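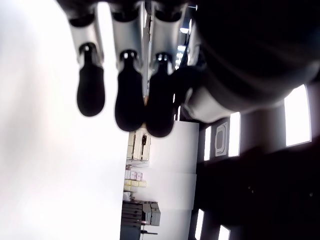 The Hand That Ate the Club's Budget

Wesiscombe's student robotics club meets at six in the evening, and by seven the talk has usually come round to money. The club spent over 3000 pounds of a regional grant on its current project, Plitix, which is meant to sort small boxes for a charity shop's stockroom. I have my doubts.

They are keen, I'll give them that. The eight members have split themselves into two camps, one writing the software and the other fussing over the fingers. Silver-grey segments, black joints, rounded black tips: it looks the part, and visitors always want to shake it. Looking the part is where a lot of school and college robotics stops.

The target for the Amow Cup in May is 60 boxes in a single run. When I asked how many it could manage now, I was given a long and interesting answer about thumbs. A pair of suction cups would do the same job for the price of a takeaway, and one of the quieter members told me so before I could say it.

"But then we wouldn't learn how hands work," said another. Fair enough, though the grant form promised the charity shop a sorter and made no mention of a lesson in anatomy.

The rival team, from Nishimura College, is entering a wheeled tray with a flap on it. It is ugly and it cost next to nothing. My money, what there is of it, is on the tray.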